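I bought the Canside sponges, 13 to a pack, for wiping down the long white counter at work, and I'm kind of hooked! After takeout it gets buried in cartons, chopsticks and paper cups.

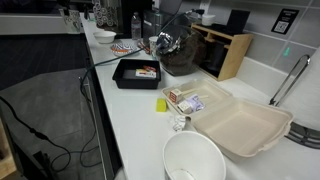 Soy sauce comes up in one swipe, even the dried stuff by the tile (my old ones just smeared it around). They hold a ton of water too, so wring them out well or you'll be wiping twice.

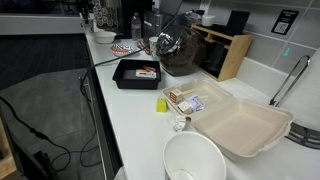
My one gripe is the corners, which start crumbling after a couple of weeks. For the price I can live with that, and I already ordered more from the Medthorpe store on Sunday. 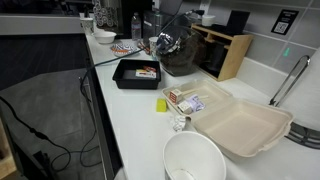

Do they scratch?
Not on my counter so far, and I scrub pretty hard.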